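Chore robots (household and bench)

Last edited 30 March 2020 by Evander Sutherland

A chore robot is a machine meant to take over the small, dull jobs people do with their hands - putting away cups, sorting screws, filling racks. I get asked all the time whether they can do it yet, so I started this page on the Hanport wiki. My short answer is "some of it, slowly."

Cleaning a floor is the easy end, and it has been for years. Picking things up and putting them where they belong is a lot harder, and that's the part I care about (I hate emptying the dishwasher!).

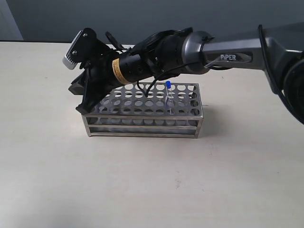 Most of the trouble is in the last inch. An arm can swing across a table just fine, but then it has to line up with something small, close on it and let go at the right moment. I let my own setup, the Tutaditz, run for 48 hours in January and it got stuck 2 times before lunch on day one. My neighbor's Rotich did better, but he only ever asks it to move sponges.
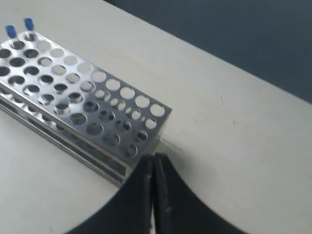

Homes are messier than shops, so shops will get the good machines first. A small place like Flarkcombe does the same job 1000 times and can bolt everything down. Racks help too. With a steel one like this, the holes run in straight rows and the blue caps poke up where fingers can get at them, and I wish my silverware drawer were half that tidy. Kitchens don't come with a grid, and mine has 20 mugs in different shapes - so I'm still washing and stacking them myself.

See also: Dishwashers, Grippers, Laundry folding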